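Toy sorting

Toy sorting is the grouping of play objects by type, colour, size or use, carried out either as a learning activity for young children or as part of ordinary tidying. The usual equipment consists of a mixed set of small toys, a container in which they are kept, and one or more trays or dishes into which they are placed. It is practised in homes, nurseries and playgroups, most often with children from the age of 2 upwards.

Materials

Sets intended for sorting are generally made up of pieces from two or more families. Play food and toy tools are a common pairing, as both are small enough to be held in one hand and are easily told apart by shape. Gears form a third family and are sometimes counted with the tools. Pieces are normally moulded in strong, single colours, which allows the same set to be sorted by colour on one occasion and by kind on another.

The container is typically an open plastic basket. Perforated sides reduce weight, let dust and crumbs fall through, and allow the basket and its contents to be rinsed together. A thick, rounded rim is preferred to a plain cut edge, which may become sharp if the plastic splits. Solid boxes are also used, though they hold water after washing and must be turned over to drain.

Trays are shallow, with raised edges that keep round pieces from rolling away. A pale tray gives good contrast with brightly coloured toys and, on a dark tabletop, marks out the sorting area clearly.
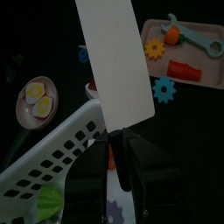
Reading time: 5 min

A white basket with diamond-shaped perforations and a pale pink tray are in use together. The tray carries a teal wrench with one open and one ring-shaped end, a yellow gear, a red cylindrical piece and an orange piece resembling a carrot. Mixed contents of this kind are characteristic of open sorting, in which the tray is filled first and the rule is chosen afterwards.

Methods

In closed sorting, the rule is given before the work begins, for instance that all food goes on one tray and all tools on another. In open sorting, the child proposes the rule and may change it. The terms were adopted in the Prerkstead nursery handbook, compiled by Hanne Sveinbjörnsson, which recommends no more than 9 pieces at the start and a single tray until the procedure is familiar.

Ambiguous pieces are a recognised difficulty. A plain cylinder may be treated as a bottle, a tube or a part of some larger toy, and gears may be placed with tools or kept apart. The handbook advises that either placing be accepted, provided that it is applied to every piece of the same kind.

Tidying and storage

When the activity ends, the trays are emptied into the basket – large pieces first, so that small ones settle on top and remain visible. Storing each family separately shortens the next tidying but removes the need to sort, and many nurseries therefore keep the set mixed. Plastic pieces are washed in warm soapy water and dried before being returned. Fabric pieces, where present, are washed separately.

See also: Play food; Shape sorter; Toy storage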